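**Kaltdale amplía su catálogo de demostraciones manuales con tareas de aseo doméstico**

*Gosteck, abril.* Kaltdale ha incorporado a Skenov, su biblioteca de manipulación, un bloque de 1.147 demostraciones registradas con pinzas de mano. El operador ejecuta la tarea directamente con la herramienta, sin brazo robótico en la mesa, y la trayectoria se transfiere después al controlador.

El bloque comprende 10 tareas, entre ellas retirar una pastilla de jabón de su jabonera, devolverla a la bandeja y desplazar el conjunto sobre el tablero. Cada demostración se graba con 2 pinzas, una por mano, y almacena imagen, apertura de los dedos y pose de la herramienta. Las secuencias con pérdida de seguimiento se descartan antes del etiquetado.

«El jabón obliga a regular la apertura con más cuidado que un bloque rígido de ensayo. Con teleoperación, el mismo volumen de datos nos llevó casi 6 semanas», señala Miroslava Semeniuk, responsable de adquisición de datos de Kaltdale.
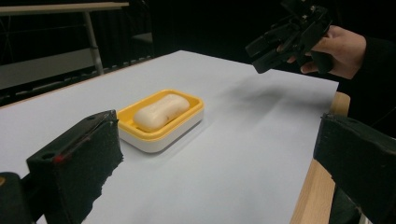 *Jabonera con bandeja amarilla y pastilla de jabón, vista desde una pinza de mano; a la derecha, una segunda pinza. Foto: Kaltdale.*

La conversión de trayectorias corre a cargo de Kocsis, que entregará los ficheros en el formato habitual de Skenov. Los titulares de una licencia vigente recibirán el bloque sin coste adicional.

**Contacto de prensa:** Kaltdale, departamento de comunicación, Gosteck.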